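I've had the Flaltix hand grippers for two weeks now, the matched pair with the yellow fingers, and I'm finally ready to say something about them (09/03/2022, for anyone checking which firmware I'm moaning about). I came over from the Harko, so expect a lot of comparing!

First up, the weight. A Flaltix is 413 g with the plate on, and after a morning of folding T-shirts my wrists were still speaking to me. The Harko never managed that.
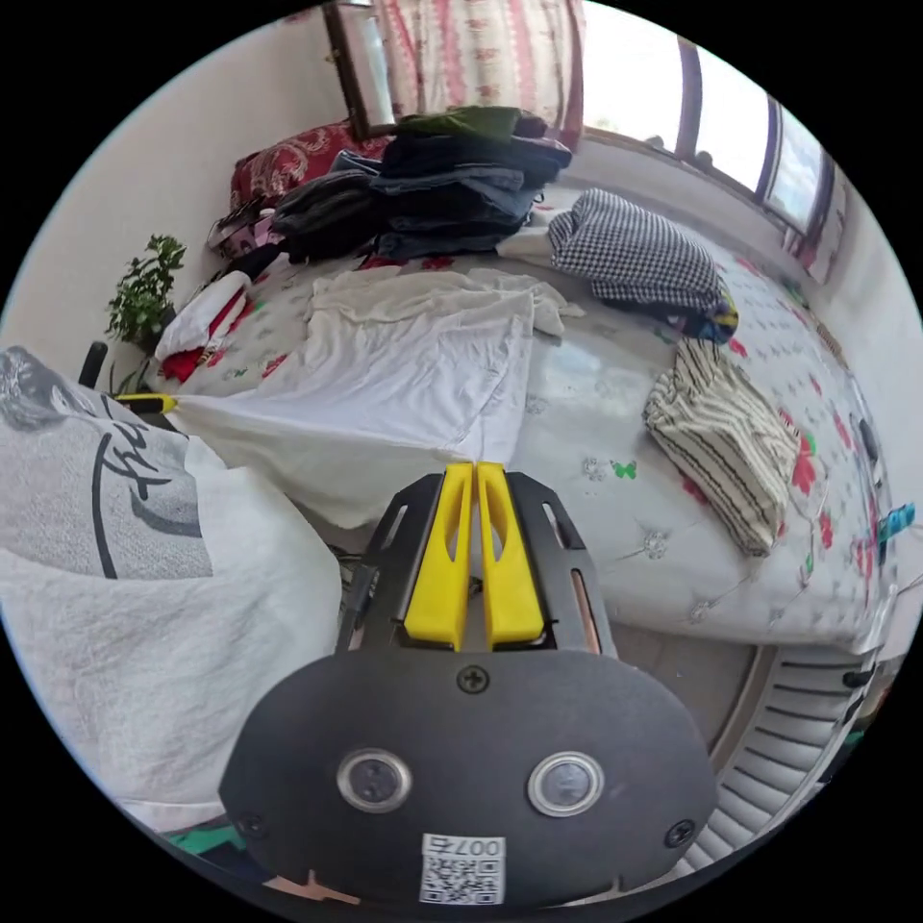 Setup took me 2 goes because the Drerkimar controller wouldn't pair until I'd swapped the cable. Annoying, but it's held on ever since. Trigger feel is lovely, light at the start and firmer near the close, so you can sort of feather it onto thin cotton.

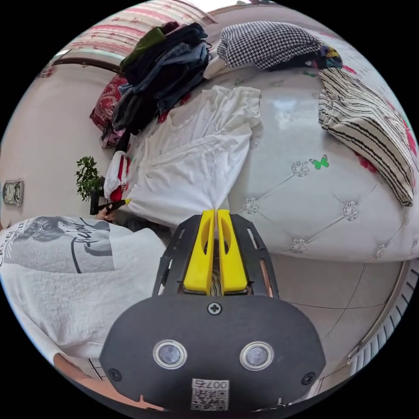 I do wish the spare fingers were cheaper. $135 a set is a bit rich for moulded plastic, and the Harko ones cost me half that.

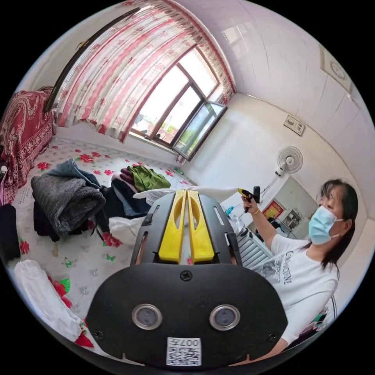

Clothes are where I'd spend the money on these over the Harko. My old fingers were solid and a bit stubby, while these have that long oval hole down each one, and I reckon the extra give helps with anything floppy. The pistol-style handle suits me too, especially with an arm up high. Chunky knits I'm less sold on, and I'd like a bit more opening width for those.

Four stars from me, and I'm keeping the pair.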